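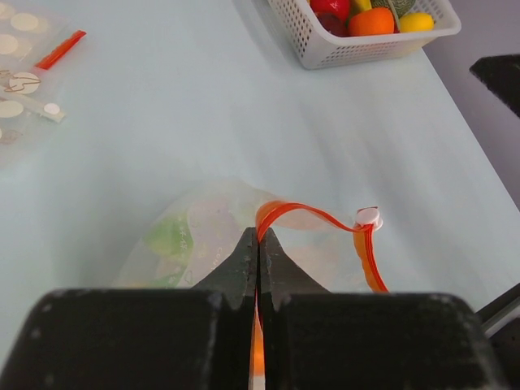
Our draft handling rules for Pokside say a gripper may touch only the closure of a bag, never the film. I want comments before it goes to review. A zip-top is the easy case, with fingertips on the orange track and the film left alone. The draft also sets an inspection of the fingertips every 3000 cycles.
Posted by pokside_tech

Search this forum Search

undau_mike wrote:
3000 is too long for scuffed tips. We check at 1045 and log it.

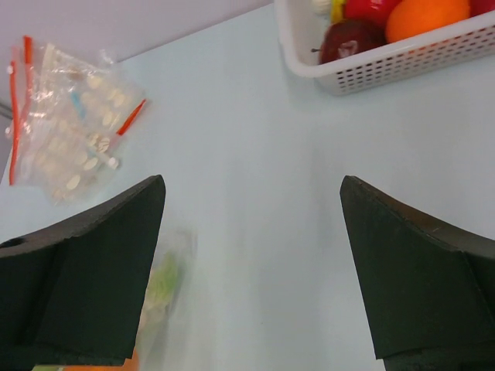

Does the rule apply to bags with no zipper?
It covers those under section 2, where the gripper has to use a sealed edge.

gripfan344 wrote:
I don't agree with closure only. Pulling on a track can open the bag. The Villalobos guide allows film contact with soft pads, and I'd keep that. If others want to rewrite the draft, start with these:

1. State where the fingers may close, and show it. A narrow part held upright between the tips is easy to check.

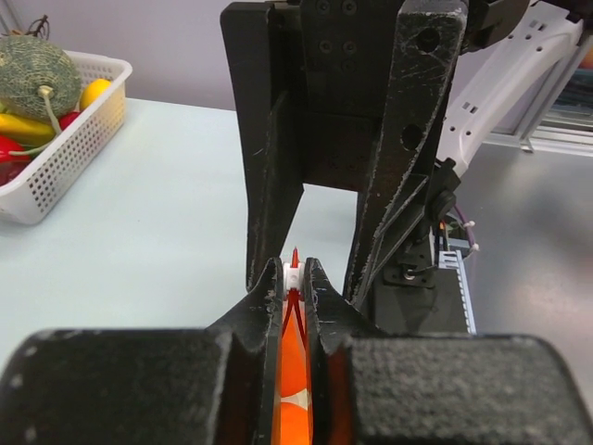
2. When a second gripper is close by, only one arm moves until the other has stopped.

undau_mike wrote:
Fine with number 2. Number 1 needs a force limit. 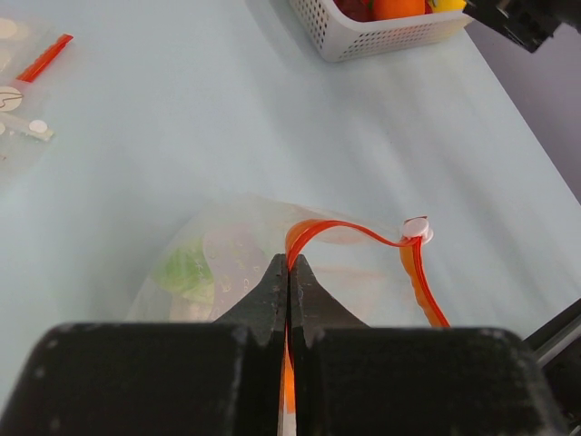
Ashley Tapley
Moderator, Handling Standards board, Ternuvitz

Closure only stays in for zip-tops. Film contact gets its own section. Post force limits by December, with the test method.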